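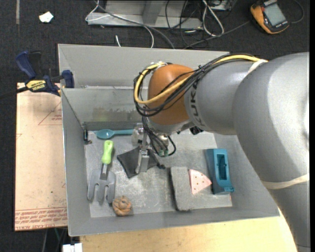

4. Sending your organization's comment on a trade agreement

By now you should have your Peranby account set up and your member list loaded, so this is the part where you get to say what you think! Set aside 30 minutes for your first comment. You'll be quicker the next time.

4.1 Starting the draft

1. From the home page, choose Open Consultations and click the agreement you want to comment on. If the title is long, let the mouse rest on it and the full name will pop up.

2. Click New Comment. Peranby asks whether you are writing for yourself or for a group - pick Group, and choose your organization from the list.

3. Select the chapters your comment covers. You can tick as many as you like, but a comment on tariffs that wanders into patents halfway through is hard for anyone to file, so we'd gently suggest a separate comment for each big subject.

4. Type or paste your text into the box. Footnotes from a word processor do come across, though they land at the bottom in one block and you may want to tidy them a little.

Note: Drafts are saved every time you move to a new box. A draft left alone for 91 days is removed, and we send two reminder emails before that happens.

4.2 Adding co-signers

5. Click Co-signers and enter the email address of each group that has agreed to sign. One comment can carry up to 151 co-signers. If you have more than 25, use Upload List and save yourself the typing.

6. Wait for the green check mark beside each name. Groups without one will be left off the printed statement.

Caution: Changing the text after a group has signed clears its check mark, and you'll have to ask for it again. Please finish your edits first.

4.3 Submitting

7. Click Preview and read the whole thing through once more, names and all.

8. Click Submit. Your receipt number appears at the top of the page and is also sent to you by email. If the email hasn't come within the hour, look under My Receipts, where a copy is always kept.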